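How to Unpack a Market Bag So You Use Everything in It

Posted December 9, 2020 in Kitchen Habits

I love market day, and I used to wreck it in the first minute back home by shoving the whole bag into the fridge. Then I started unpacking onto dishes, and now it's one of my favorite parts of the week! You need 10 minutes, a canvas tote, a couple of shallow dishes and a bit of clear counter.

Step 1. Lay the bag down

Put the tote on its side with the mouth facing you instead of standing it up and digging. You can see right to the back, the soft stuff doesn't get crushed under your elbow, and carrots with their tops still on slide out without snapping. Take out whatever is nearest first. Eggplants always seem to end up at the far end, so reach in for them last and go gently with the skin.
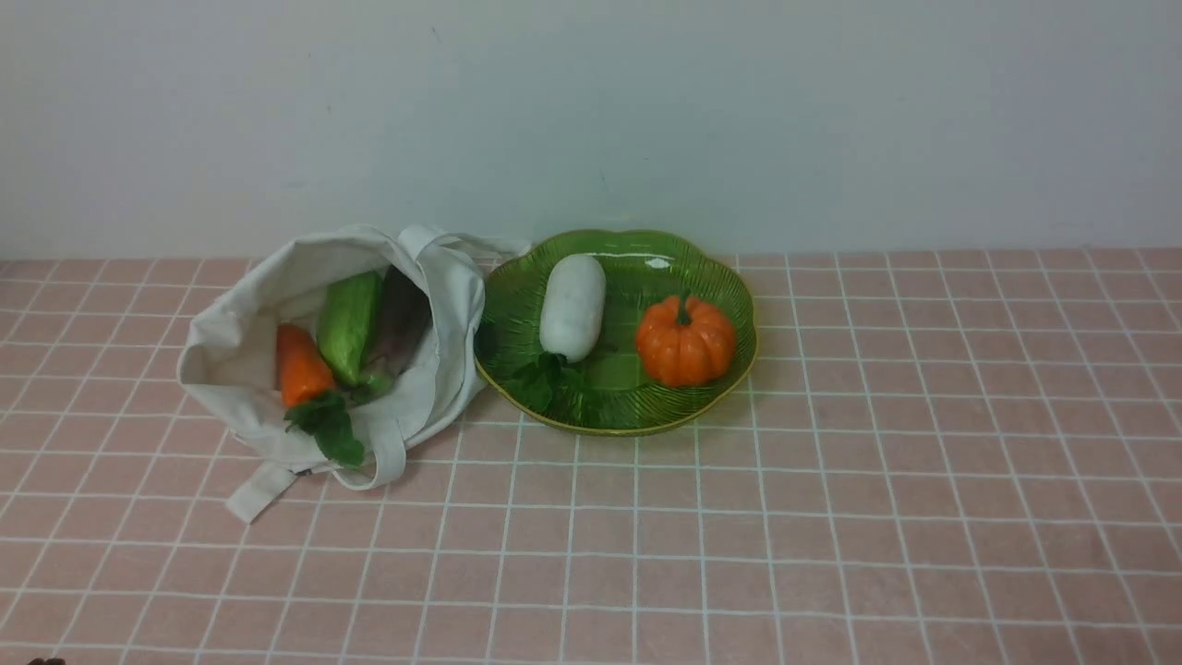 One reader wrote in to ask if the carrot greens should come off right away, as hers went limp by the next morning and took the carrots with them. Yes, please twist them off! Leave a tiny stub on the root, wrap the greens in a damp towel and use them soon. They make a lovely rough pesto with garlic and whatever nuts you have.

Step 2. Give everything a dish

Shallow ones work best. I have a soft spot for old green glass (mine came from the Irkport flea market in September, 99 cents for the pair, and I would have paid a lot more) but any plate with a bit of a lip will do. Roots go on one, and things that bruise or roll go on another. Daikon can sit with the carrots. An egg and an orange can share a plate as long as you set the egg down first and bring the orange in beside it, slowly, so they don't knock.

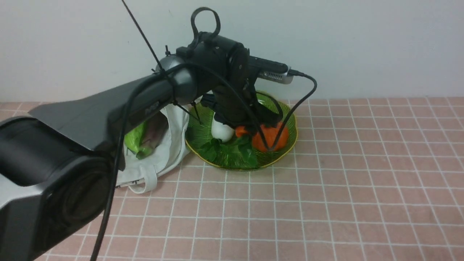

Leave some room between the pieces. If you have to stack, you need another plate - it's that simple, and washing one more plate is nothing next to mopping up egg. Once it's all out, turn the tote upside down over the sink and shake out the grit, then hang it by one handle to air.

Step 3. Look each piece over

Now the fun part, because you finally get to see what you bought. Press cucumbers at both ends, where they go soft first. Check the eggplant around the stem. Anything with a nick goes to the front of the line for tonight's dinner.
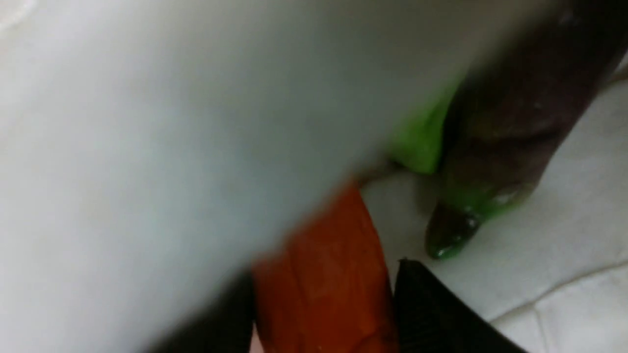
Sticky messes deserve a minute of their own before anything goes away. I do this part over something pale, where color shows up fast. A bright green coating on something dark is easy to spot there, even where it thins to olive around a rounded tip, and a glossy drip at the low end tells you which way to hold the piece while you wipe. Start at the clean end and work down, using a fresh bit of cloth for each pass.

Step 4. Put it away, or don't

Cucumbers, carrots and daikon go in the crisper drawer. Oranges stay out on their plate if you'll eat them this week. I like to leave the eggplant out too if it's for the same day, partly because it looks so good on the glass.

Next time I'll go through my favorite ways to use up half a daikon.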